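Regal ausräumen per Fernsteuerung: Demonstrationen sauber aufnehmen

Die Anleitung gilt für die Aufgabe „Gegenstände vom Regal in den Korb legen“ mit der Steuersoftware Zikby.

1. Regal bestücken
Plüschtiere, Tücher und Packungen auf den oberen und den unteren Boden verteilen, die mittlere Ebene bleibt frei. Die Anordnung nach jedem Durchgang ändern, sonst lernt das Modell feste Positionen.
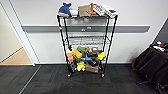
Danach den Arm in die Ausgangsstellung fahren und 3 Sekunden warten. Erst dann die Aufnahme starten.

2. Greifen und ablegen
Langsam anfahren, den Greifer kurz vor dem Objekt ausrichten und in einem Zug schließen. Weiche Teile am Körper fassen, nicht an der Flosse oder am Zipfel. Über dem Korb erst absenken, dann öffnen. Der Rand darf dabei nicht berührt werden. Misslungene Griffe nicht herausschneiden, sondern als „Korrektur“ markieren.
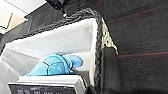
Hamisi Lyimo: Bei uns hat es geholfen, Packungen und Plüschtiere getrennt zu üben. Nach 20 Durchgängen pro Gruppe haben wir gemischt, und die Bewegungen wurden deutlich ruhiger.

3. Speichern
Durchgänge über 124 Sekunden verwerfen. Für das erste Training reichen 46 brauchbare Aufnahmen. Der Ordnername enthält Aufgabe und Kürzel der bedienenden Person.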